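Filed under: Notebook / Media & Politics / Coding project

2018-03-21

Second pass on the front-page sample. Got through the rest of the Skoka box and started checking my codes against Huguette's. We have 2,329 front-page items in the sheet now, all from the four papers, and I think that is where we stop collecting. Anything more and we won't finish the double coding before the grant report.

Reminder for whoever opens the sheet next: column F is the main subject, column G is the named politician (if any), column H is the tone code. I changed H last week. It used to have five values and now it has three: personal, policy, neither. The old values are kept in the hidden column next to it. Do not sort without unhiding it first. I did that yesterday and had to go back to the backup.

Counts so far for the Statutden Courier: 853 items coded as politics. I have not split those by year yet. My impression from reading them is that stories about who in the cabinet is angry with whom take up a lot more room after the November reshuffle, and that the trade bill nearly drops off the front page the week it passes. An impression is all it is. The vote got two short paragraphs under a long piece on the minister's dinner with the opposition whip. I've marked that issue with a yellow tab because it would make a good figure for the talk.

Problems today:

The anonymous source code is a mess. I was marking "sources close to" and "officials said" the same way. Huguette was marking only the first. Her way makes more sense, as half the wire copy has "officials said" in it by habit and it tells you very little. I will redo mine. That's most of an afternoon.

The Mukesia Herald changed its page size partway through the run. Column inches before and after don't compare. Options are to use share of page, or to drop length and just count items. I lean toward share of page. It needs the page area measured for both formats, and the scans we have are not all at the same scale. The bound volumes in the library are, so someone has to go over there with a ruler. Probably me.

Editorials that start on the front page. The codebook says exclude. The Herald ran several signed by the publisher during the campaign, boxed, top left, and they look exactly like news until you reach the name at the end. I excluded them but logged the dates on a separate tab called "boxed." If we ever write the section on how readers would tell the two apart, that is the material.

Agreement check: did a test batch with Huguette on subject and on tone. Subject is fine. Tone is weak. Nearly all of the misses are stories that open with a quarrel and get to the policy after the jump. I coded on the whole story, she coded on headline and first paragraph. The codebook doesn't say which. It should. I'd go with headline and first paragraph, on the grounds that it is what a front page shows, but I want to hear from Amaral before we write it in, as he did the pilot and may have had a reason for leaving it open.

Small thing, same topic: the pilot list of politicians leaves out the regional governors. Two of them turn up all the time. Added both to the lookup list and reran the match on names. It picked up a few false hits on a football coach with the same surname as one of them. Removed by hand.

Also wrote to the Skoka archive about the missing week. They say the microfilm was sent out for copying and never refilmed, and that the paper copies may be in the annex. No date given. If it doesn't come by the end of the month I will mark the week as missing and say so in the methods note. It covers the first days of the corruption hearing, so leaving it out does matter for that paper.

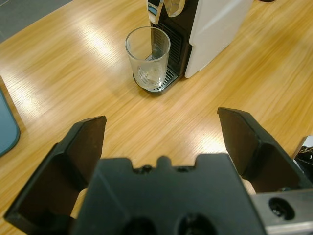

Huguette Masson read the draft of the methods note this afternoon and said we should stop using the word "gossip" in it, even in quotation marks, as a reviewer will take it as our verdict on the papers. She would say "personal coverage" and define it once. Fine with me. I changed it all through the draft but the tab in the sheet still has the old name.

She also wants circulation figures next to each title. The only one I trust is the Skoka paper's, which printed 4,000 on the masthead for years and then quit printing it. The others are from trade directories and I wouldn't lean on them.

To do:
- recode anonymous sources, my half only
- ruler, library, both Herald formats
- ask Amaral about headline vs. whole story
- rename the tab
- new test batch on tone once the rule is settled

3 comments

pressbox_reader
Does "personal" include stories about a politician's health? Those seem like a different animal to me.

notebook author
Right now yes, if there is no policy in the first paragraph. I can pull them out later with the subject code.

T.
The Herald's publisher also wrote unsigned ones. Check the late campaign issues, same box, same spot on the page.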